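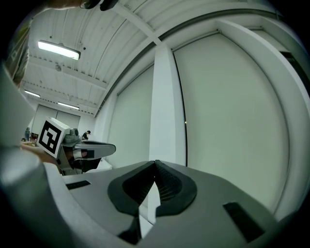 The Duvia Valley is a river valley and travel region running from the market town of Brarncombe in the south to the foot of Katwood Pass in the north. It is drained by the River Duvia, which rises on the moorland east of the pass and flows south through a chain of narrow lakes before widening below the village of Backlund. The valley road follows the river for most of its length and is 87 kilometres long.

Geography

The valley falls into two parts. The lower valley, between Brarncombe and Backlund, is broad and mostly farmed, with hay meadows on the river flats and orchards on the terraces above them. The upper valley is steeper and heavily wooded. Spruce and larch cover the slopes to a little below the ridge line, where they give way to rough grass and scree.

The highest point on the western side is Backlund Fell, at 3,095 feet. The eastern side is lower and more rounded, and most of the valley's footpaths cross it. Between the two lie the Duvia Lakes, of which there are eight. The largest, Long Water, is deep enough to take passenger boats. The smaller lakes freeze in most winters, and the northernmost is often still partly frozen in April.

Climate

Brarncombe has mild summers and damp winters, with snow lying for only a few days at a time. Conditions change quickly north of Backlund. The pass collects snow from November onwards, and drifts of up to 8 feet have been cleared from the cutting on its southern side. Fog is common over the lakes in autumn, usually lifting by late morning.

History

The lower valley was settled early for its grazing, and traces of field walls can still be made out on the terraces near Brarncombe. The upper valley was used mainly by drovers, who brought cattle over the pass in late summer and rested them at Backlund before the last stage to market. The wide green in the middle of the village is what remains of the old holding ground.

Slate was quarried above Long Water for several generations. Finished slate was taken down the lake by barge and then by cart, until a narrow-gauge railway was built along the eastern shore. The quarry and the railway closed within a few years of each other. The trackbed is now a level path for walkers and cyclists, and two of the quarry buildings have been converted into a hostel.

Towns and villages

Brarncombe is the only town. It has the valley's railway station, a covered market and most of its shops. The old bridge at the north end of the high street carries one lane of traffic, and queues build up there in July and August.

Backlund stands where the two parts of the valley meet. It has a post office, two inns, a school and the landing stage for the lake boats. Katwood, the last settlement before the pass, is a scattered hamlet with a chapel and a car park that serves the start of the ridge path. There is no fuel on sale north of Backlund.

Transport

The valley road was surfaced throughout only after the quarry railway closed. It is two lanes wide as far as Backlund and narrows in several places beyond, with passing bays along the lakeside. Bus 127 runs from Brarncombe station to Backlund all year. In summer it is extended to Katwood — a further forty minutes — and carries bicycles on a rear rack.

Passenger boats cross Long Water from Easter to the end of October. They call at Backlund and at the old slate wharf, where there is a path up to the hostel. 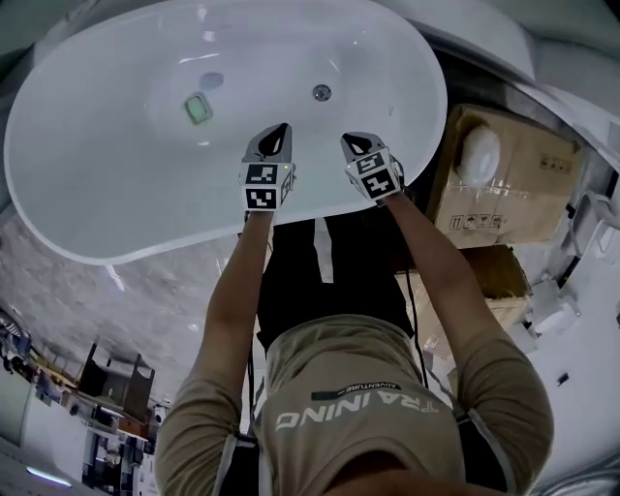

Can the valley be driven from end to end in winter?

The road is kept open as far as Katwood in all but the worst weather, but the pass itself is normally shut from December until late March. Gates at the hamlet are closed when it is shut, and traffic for the north has to go back to Brarncombe and take the coast road.

Wildlife

Red squirrels live in the woods above Katwood, and otters are found along the whole river. The reed beds at the southern end of Long Water are a wintering place for ducks and geese. Ospreys fish the lakes in summer, although their nesting sites are on the far side of the ridge. Trout fishing is allowed below Backlund with a day permit, sold at the post office.

Economy

Sheep farming and forestry remain the main work in the upper valley. Further south there are dairy farms and a cider press. Visitors account for much of the trade at Backlund between May and September, and both inns close for part of the winter. Many residents of Brarncombe travel out of the valley by train to work.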